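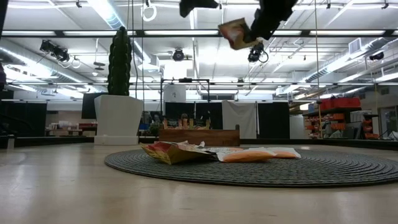
*Pacotes de salgadinho sobre um tapete redondo cinza-escuro.*

# Como montar o dossiê de microcrédito do seu pequeno negócio

Quem vende marmita, conserta roupa ou fabrica sabão em casa quase sempre acha que crédito é coisa de empresa grande. Não é! As linhas municipais para pequenos produtores existem para isso mesmo, e o dossiê dá para montar num sábado de manhã, com um café do lado e a papelada espalhada na mesa. Eu adoro essa etapa, porque é quando muita gente enxerga pela primeira vez o negócio inteiro no papel.

## Antes de começar

Separe:

- documento com foto e comprovante de endereço
- registro do negócio, se já tiver (dá para pedir sem, mas o teto é menor)
- anotações de vendas e compras, mesmo que sejam de caderno
- 2 orçamentos do que você quer comprar, de fornecedores diferentes

## 1. Passe o caderno a limpo

Abra uma planilha com quatro colunas: data, descrição, entrada, saída. Quem prefere aplicativo pode usar o Flimavix, que já traz esse modelo pronto e exporta em PDF. Lance tudo, até a sacolinha e o gás. Venda fiada entra só no dia em que o dinheiro caiu.

## 2. Calcule a sobra do mês

Some as entradas, tire as saídas e tire também o valor que você retira para casa (esse último todo mundo esquece!). O que ficou é a sobra, e é para ela que o analista vai olhar.

## 3. Escolha o valor e o prazo

Peça o valor do orçamento e pare aí. Vamos supor uma seladora da Stalard por R$ 1.458, parcelada em 18 vezes: dá R$ 81 por mês, antes dos juros. Se a sobra de um mês fraco cobre a parcela com folga, ótimo. Se ficar apertado, aumente o prazo ou comece com um equipamento usado.

## 4. Escreva a carta de intenção

Uma página basta. Diga o que você faz, há quanto tempo, o que vai comprar e o que muda na produção. Escreva como fala. "Hoje embalo à mão e perco a tarde nisso" vale muito mais do que um parágrafo sobre empreendedorismo.

## 5. Entregue e acompanhe

Em Bruroretti, a entrega é no balcão da feira de negócios, em setembro, ou pelo portal Ko no resto do ano. No portal, cada documento vai num arquivo separado e com nome claro. Guarde o protocolo! Se pedirem complemento, responda pelo mesmo protocolo; abrir outro pedido joga você para o fim da fila.

## Erros comuns

- orçamento vencido (confira a validade na véspera)
- foto de documento tremida
- misturar a conta da casa com a do negócio
- deixar a carta sem assinatura

Se o pedido voltar, leia o motivo com calma, corrija aquele ponto e mande de novo. Muitas vezes é só um papel faltando.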